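Recording rules for hand-held gripper work: frequently asked questions

Applies to all sites working under the Tomier household tasks protocol. Last revised 14 Dec 2018. Answers marked "required" are checked at intake; the rest is good practice and is left to the site lead.

Which tasks do these rules cover?

Tidying, sorting, wiping and putting away, done by a person holding one or two gripper tools in an ordinary home. Cooking with heat, work with blades and anything involving pets or small children fall outside the protocol. A separate sheet exists for workshops and is kept by the Jeltden office.

Is a risk assessment needed for a private home?

Yes (required). One assessment per address is enough, provided the room and the task group stay the same. Moving from the kitchen to the living room means a new sheet. The short form is acceptable where no ladder, step or mains appliance is used.

Do we have to follow the industrial robot standards?

Not for this work. A hand-held gripper has no powered arm behind it, and the guarding and speed limits written for fixed cells do not apply. The pinch hazard remains. Keep the free fingers off the linkage, and do not close the jaws on any part of the body, including as a test.

Should the room be cleared first?

Only the walking area and the work surface, and only as far as safety requires. Bags, shelves, furniture and the usual clutter of a lived-in room may stay. What must go is anything that identifies a person: post, certificates, name labels, family photographs, screens that are switched on. Televisions are to be off (required).

What counts as a work surface?

Any stable table or counter that does not rock when leaned on. Cloths and plastic covers are allowed, creased or flat. If the cover slides under a normal push, fix it at the corners with tape underneath.

May real food be used?

Yes. Fruit and vegetables should be whole or cut beforehand, and nothing used in a session may be eaten afterwards. Bottles must be closed. Throw out anything that leaks or has gone soft — pads pick up sugar quickly and lose grip.

Where should the waste bin stand?

Within reach of both tools, on the floor or on the surface, so that no one has to turn at the waist while holding an object. A bin on the floor must be clear of the feet. Empty it when the contents reach the rim.

How are the grip pads looked after?

Wipe with a damp cloth between task groups and let them dry fully. Check the ridges for tears and the pivot screws for play at the start of each day. Replace pads in pairs. The service limit is 2,000 closures or visible wear, whichever comes first. Ellalard supplies the replacement sets and the torque figure for the screws is printed on the packet.

How long may one person work?

Blocks of up to 54 minutes, then a break with both tools put down. No more than three blocks in a day (required). Wrist or thumb pain ends the block at once and is written in the log, even if it passes.

What makes an episode invalid?

An object touched directly by hand after the start signal, a tool put down midway, or a bystander's face. Dropped objects do not invalidate an episode. Pick the object up with the tool if this is safe, and carry on. Do not delete failed attempts. Label them.

How are episodes numbered?

In one unbroken series per site, with gaps explained in the log. The Damgaard site closed November at 2,715 and carried on from there. Restarting at one each month is not permitted, as it produces duplicates at intake.

Is two-handed work handled differently?

The same rules apply, with two additions. Both tools must be checked and logged separately, and the jaws must never be pointed at each other while closing. Start with both open and apart, over or in front of the surface.

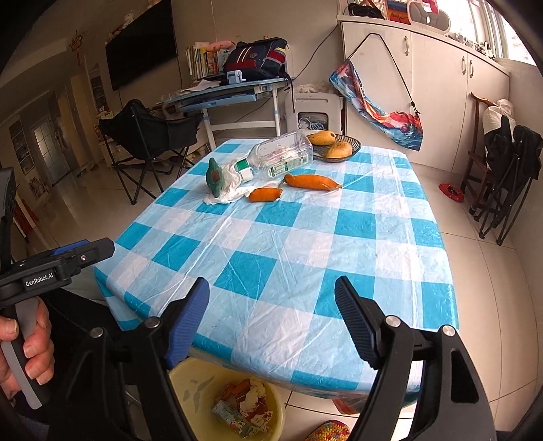
One reader, Damgaard site, wrote in that the rule on separate logging is hard to follow when the two tools are swapped between hands during a break. Would it not be simpler to mark each tool left or right with tape and log by mark? We have tried this since the last revision, and the number of mismatched entries has fallen to almost none.

Is marking tools with tape allowed, then?

Yes. Put the tape on the handle, away from the moving parts, and leave the serial plate readable. The log entry must still give the serial number once per day.

Who do we tell if a rule cannot be met?

The site lead, before the session. An exception covers a single address and lapses when the work there is finished. Exceptions to items marked "required" go to Tomier in writing — allow three working days for an answer.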